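Help wanted: part-time chore tester and robot operator, Estomthorpe workshop

5 min read

My brother-in-law asks me every December whether a robot can empty his dishwasher yet. I tell him no, and then I talk for an hour, and he's sorry he asked. If you could happily sit through that hour (or argue back!), please keep reading, because I need another pair of hands at Prirell.

We're a small outfit and we work on one stubborn question: which ordinary chores can a machine do today, in a home or on a shop floor, without somebody standing by to rescue it? We pick a job and let the arms have a go. Then we write down what went right and what didn't, in plain words. Lately I've been stuck on hand tools. Any ten-year-old can pick up a hammer and turn it around in their hands without thinking. For two arms that's a long conversation about who's holding what.
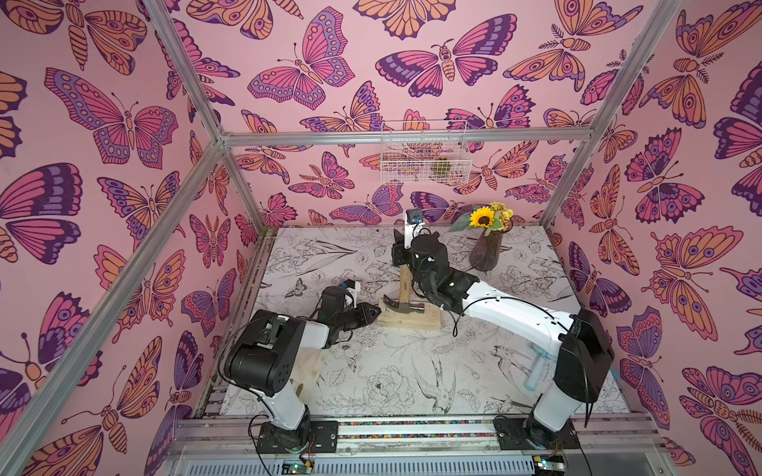 Hammer work on the two-arm bench.

I should say where I stand, so you know who you'd be working with. I think folding towels is close. I think wiping a counter is close if you don't mind the corners. Fixing things around the house, the loose board or the bent nail, is a good way off, and I'd love to be proved wrong. The trouble is force. You and I feel a nail start to give and we ease up or lean in, all through the handle. A machine needs that from somewhere, and a camera only gets you part of the way there.

So the job. You'd be with us 2 afternoons a week, mostly running trials by remote control and then watching the arms try the same chore on their own. You'd set out the objects, reset them, and set them out again. It's repetitive! I like it, I put the radio on, but I won't pretend it's for everyone.
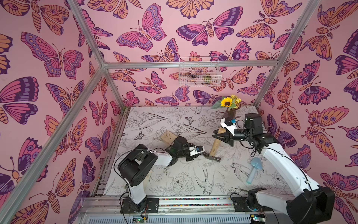 One arm on the handle, the other down by the head and the nail block.

The rest of your time goes on notes. I care about these more than I care about your typing speed. "It failed" is no use to me. "It gripped too high and the head swung left" is gold. We have 947 of these write-ups so far and I've read every one, some of them twice, and the best came from people who had waited tables, cleaned houses or stocked shelves. They know what a finished job looks like and they notice when a machine has done three quarters of it and stopped.

You don't need a degree or any coding. You do need steady hands, patience, and decent eyesight for close work (glasses are fine, I wear two pairs). If you've done carpentry or repairs, tell me, since nails are next on my list for a long while yet.

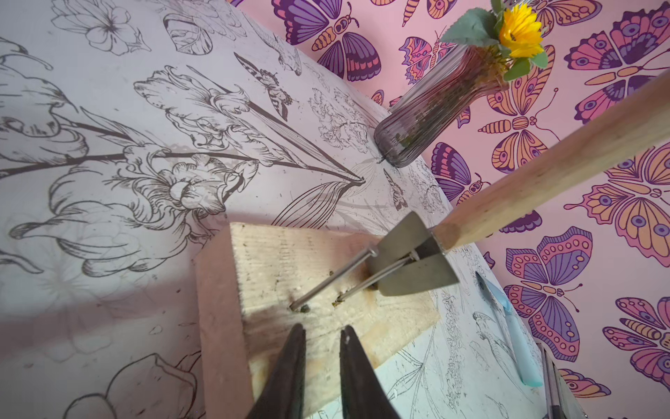 Close-up from the wrist: two nails, a claw and not much room.

Pay is the same hourly rate for everyone who runs trials, me included, and there's a 400 dollar bonus once you've finished your training month. Parking is free but tight. The Trescombe bus stops across the street — the last one leaves earlier than you'd like, so we wrap up in time for it.

People ask if they'd be helping to put themselves out of work. It's a fair thing to ask and I don't have a neat answer. What I see from the bench is slow going. A chore that takes you a few seconds can eat up a whole afternoon here, and when it finally works you move the object over a little and start again.
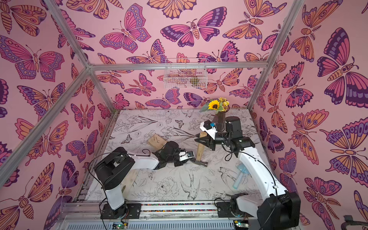 Leclerc, reading a draft of this ad over my shoulder, said I was being too gloomy: the machines don't have to be as quick as a person if they can plug away all night, and plenty of shop owners would take slow and steady over an empty shift. Maybe so. I still want to see one pull a nail cleanly out of a board it's never met before. Come and take a side.

To apply, send me a page about yourself and tell me about one chore you think a machine will never do well, and why. No cover letter. I read them all myself, so give me a few days. If it looks like a fit, you'll come in for a paid trial afternoon and have a turn at the controls.

Posted 02/05/2024

Related items
Towels, socks and fitted sheets: where we've got to
What a night shift in a stockroom taught me about grippers
Open afternoon at the Estomthorpe workshop
Why loading a dishwasher is harder than it looks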